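Workshop tips: looking after the teardown arm

I get asked about the arm more than anything else on my bench, so I'm finally writing my upkeep notes down in one place. Mine is a small Jestora, bolted to a steel plate, and I use it to strip old office PCs for parts. It isn't fast, and it has moods, but with a bit of care it'll plug away all evening while I do the fiddly stuff by hand!

Fingertips first. The rubber faces go shiny, and once they're shiny they slide right off a connector. I rub mine with 406 paper (that's the Brusora number, it's a fine gray sheet, any fine paper will do) and wipe them with a damp rag. Three light strokes, all one way. Don't scrub, or you'll round off the edges and then you can't pick up a thin cable for love or money.

While you're down there, put a driver on the finger bolts. Snug, and then stop. I used to lean on them until Hideaki Nagano watched me do it and winced out loud. He marks his with a dab of nail polish across the head and onto the metal, so a glance tells him if one has crept. I stole that idea the same day (mine are purple).

Wrist cable next! Give it slack. Move the wrist by hand, power off, all the way to one side and then all the way to the other, and watch the loop. If it goes tight anywhere, undo the clip nearest the wrist and feed a little more through. I cooked a cable in May by skipping this and spent a very long evening with a soldering iron.

The zero position drifts, at least on mine. I run the homing routine after up to 60 cases, sooner if I've bumped the plate. Müzeyyen Sezer homes hers every single morning with a cup of tea in her other hand, and hers never misses, so maybe copy her and not me.

Now, setting up for a tower. Lay it flat, side off, and get loose wiring out of the way before you teach any positions. SATA cables are the worst. They spring back, they loop up, and a finger will hook one on the way to something else. Set your approach height above the tallest thing in there, and keep the first pass at the slowest speed with your hand on the stop button. 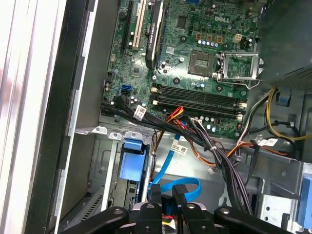

Fingers over an open Dell, memory slots empty, blue SATA cable right between them.

Watch the bare processor socket too. Those gold pins bend if you breathe on them, so I draw a no-go box around the socket in the software and make it bigger than I think I need. Same goes for a raised retention lever, which sticks up higher than you'd guess.

Last job of the night is the vacuum, soft brush, along the base joint and under the plate. Then park the arm folded, switch off at the wall, and throw an old pillowcase over it. Mine has sailboats on it.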